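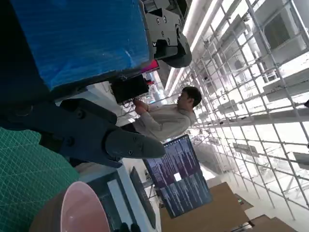

Workroom Diary, Udala Building, Wednesday

The workroom opened at 8 and the morning was given to the desks. Emiliano Salinas reviewed the arrangement of the monitors beyond the white desk surface and asked that the cables belonging to the smaller devices be sorted and labeled before the end of the week. The labels ordered in January have been found in the lower drawer. They are to be used before any more are purchased.

The room request submitted by the Hadgu office was approved for the coming month. A copy has been placed in the folder by the door.

Bread and the Cutting Mat

An order of rolls was received from Florneo before lunch. The green cutting mat was kept as the surface for all work with the bread, in accordance with the decision recorded in the previous entry. The printed grid remains legible and the mat will stay in service. Dayana Ponce noted that crumbs settle along the edge of the mat and on the fabric beside it, and that both should be brushed down whenever the bread is put away.

The braided shape was preferred to the plain roll supplied by Fevska last time, the plain one having flattened badly in its bag. Future orders will specify the braid.

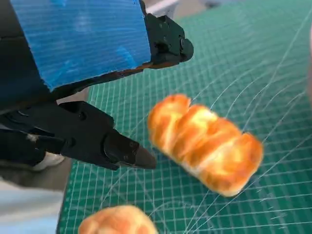 Observations on the Rolls

The tops are glossy and well colored, with pale cracks dividing the crust into lobes. The underside is lighter. Ms. Ponce considered the color acceptable and requested that the supplier make no change to the baking time.

Rolls are not to be stored on the desk with the screens. The shelf beneath the window has been assigned for this purpose, and the bag is to be closed with the clip provided. Bread kept beyond 4 days will be discarded, and the person discarding it will enter this in the diary. The budget line for baked goods stands at 600 for the remainder of the year. Mr. Salinas does not wish it raised. 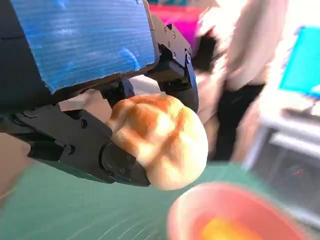 Last changed: Jul 8, 2020

The afternoon was spent on the handling of the buns, and work continued at the mat until the room closed. Ms. Ponce asked that the softest ones be kept for the following morning. The brush could not be located and a cloth was used on the mat in its place. A replacement brush has been added to the supply request, together with a second clip for the bread bag.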